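The wash-up at Karnell's canteen kitchen has four staff on a shift, the same as before the arm arrived in January. What has changed is how their hours are divided. Pre-rinsing at the sink used to be shared out in half-hour turns. Now the arm takes the repeat work and one person stays at the basin to hand over whatever it cannot grip.

Nhung Khúc, who runs the early shift, keeps the fault log. It listed 37 stops in the first week, most of them caused by glare from the steel. Petrică Munteanu, the fitter, lowered the lights over the sink and slowed the approach to the rim.
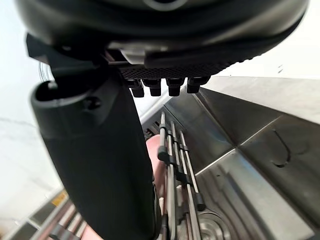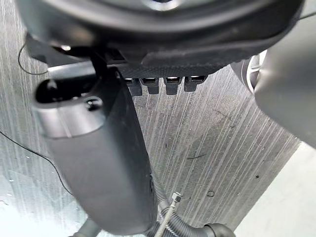
Neither change was in the supplier's manual. Both are now written on the shift sheet, along with a rule that the arm is paused before anyone reaches past it for more than a moment.

Pay was the harder subject. Minding the arm was first graded as cleaning work. Khúc argued that clearing a fault and restarting safely is a machine operator's task, and the grade was raised after 192 logged hours. Fabian Frei, the site manager, accepts the cost – he had budgeted for training but had left out the time spent waiting on resets.

Staff report fewer sore wrists and more standing still. Munteanu wants a second stool by the sink. The request is with Frei.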